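Tomomi Kaneko started the build at ten past seven, before the office heating came on, and went to make tea. When she got back it had failed on the Mac target again, at step 184, with the same message as in May.

She read the log from the bottom up. The list box on the main form was being filled from a background thread. On Windows it got away with this. On the Mac it drew half the rows and then stopped.

"You're in early," said Malý. He put his bag down and looked over her shoulder. "Is that Skatlow?"

"It's the console for Skatlow. The library's fine."

"Stukine want it today."

"I know what they want."

She moved the update into a queue and let the main thread empty it. It was 4 lines of code and a comment. Malý read the comment twice and asked her to take out the word "stupid". She took it out and went through to the back room, where the desks were clear and she could run the long test without the phone going.

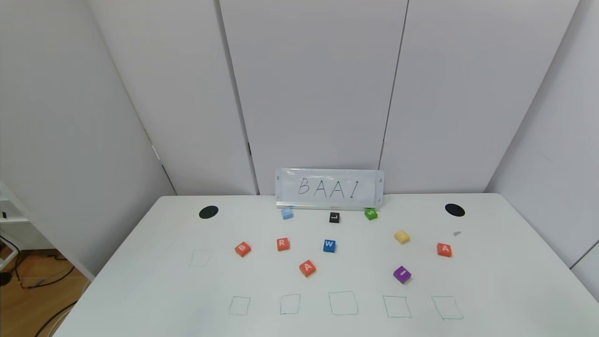 ## Afternoon

The test wrote 2,133 rows to the list and the same to the memo. Windows finished first. The Mac took 8 seconds longer – slow, but every row was there. She scrolled to the end to check, then ran it again with the window minimised.

Malý came in at three with his coat on.

"Well?"

"It passes. It's slower."

"How much slower?"

She told him. He thought about it and did up his coat.

"Send it," he said. "Put the number in the notes."

She put the number in the notes and sent it.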